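Press release

Plernholm questions draft code of practice for household handling robots

"A badge is worth very little if the test behind it can be passed in an empty room," says trade body

Plernholm, the association of small firms that test and repair domestic machinery, has published its reply to the draft code of practice for household handling robots. The reply runs to 60 paragraphs and asks the authors of the code to delay it until the test section has been rewritten.

The draft was put out for comment in May by Lellance, the certification company that would also run the tests and issue the badge. It covers machines sold to pick up, carry, fold or put away objects in private homes. Makers who meet it would be allowed to print "Home Handling Assured" on the box.

Plernholm supports the idea of a code. Its members doubt that this one measures what buyers will think it measures.

Under the draft, a machine passes the textile section if it completes 100 picks in a row from a bare, level bench. The items are 12 cotton squares of the same size, colour and weight, laid out one at a time. There are no seams, no zips, no thick waistbands and nothing underneath the square except the bench. Lighting is fixed. A pick counts as complete once the cloth has cleared the bench, whatever happens to it afterwards.

"We read that part twice because we thought a page was missing," said Gunvor Sundqvist, technical secretary at Plernholm. "I have no quarrel with starting simple. My quarrel is with stopping there and then selling the result as a promise about somebody's bedroom. People own jeans. They own things with fluffy edges, and they put them on beds, which are soft."

The reply also takes issue with how grip force is handled. The draft sets an upper limit, measured on a rigid block, and says nothing about a limit for cloth or for a hand that happens to be holding the other end of it. Plernholm wants both measured, and wants the figures printed in the manual where a buyer can find them.

A third objection concerns training data. Clause 9 lets a maker claim that a machine has "learned from real homes" if any part of its training material was recorded outside a laboratory. There is no minimum share and no duty to say what kinds of homes, items or surfaces were included. One afternoon in one flat would do.

"That sentence will end up in adverts," said Musa Effiong, who drafted this part of the reply. "If a firm has gone out and done the recording properly, with hand-held grippers and ordinary washing, it deserves some credit for it. As written, the firm that hardly bothered gets the same words on its box."

Members have been looking at such recording work through Okafor, a working group set up to compare the draft's bench test with handling done by people in furnished rooms. In the home sessions a person works the gripper by hand and goes through everyday jobs with clothes and bedding.
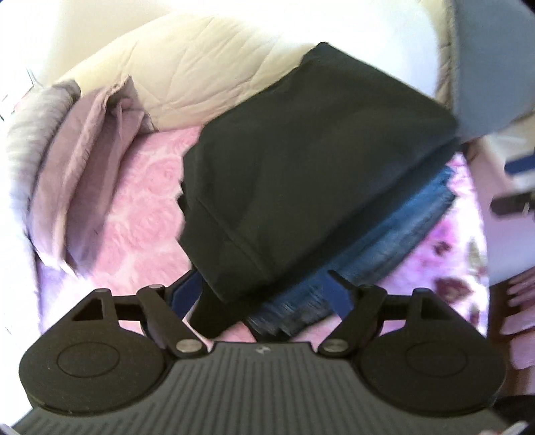
Folded clothes on a bed, with a dark garment held in the jaws of a hand-held gripper. Photo: Okafor working group / Plernholm

Okafor has logged 1,785 picks so far. Adaeze Isah, who leads the group, is cautious about what they show. The operators were people, and people correct a bad grip without thinking about it. She does not want the log quoted as a score for any machine, and the reply does not use it as one. Its purpose is to list the situations a test ought to contain: stacked items, dark cloth on dark cloth, thick folds next to thin ones, patterned covers, a surface that gives way when pressed.

Plernholm is asking for four changes:

– a second textile test on a soft surface, using mixed garments in stacks
– a rule that a pick counts only when the item has been set down where it was meant to go
– separate force limits for cloth and for contact with a person
– a plain statement, supplied with every badge, of what was tested and what was left out

It also asks that the company writing the code should not be the only one paid to test against it. Lellance has said in its covering note that outside laboratories may be admitted "in a later phase". No date is given for that phase.

Bello Jibrin, who chairs Plernholm, said members would rather wait for a decent code than live with a weak one. "Our people are the ones who get the phone call when the thing has chewed a sleeve. A sticker won't help them much with that – and it won't help the owner either."

The full reply, with the Okafor list of test situations as an annex, is available from the Plernholm office on request. Comments on the annex are welcome, including from makers.

Notes to editors

Plernholm has no role in issuing the badge and has not applied for one. Some of its members carry out paid testing and could gain work if outside laboratories were admitted. This interest is declared in paragraph 2 of the reply.

Media contact: Mathias Aigner, Plernholm press desk, Akevport. Calls are answered until 4.30 pm.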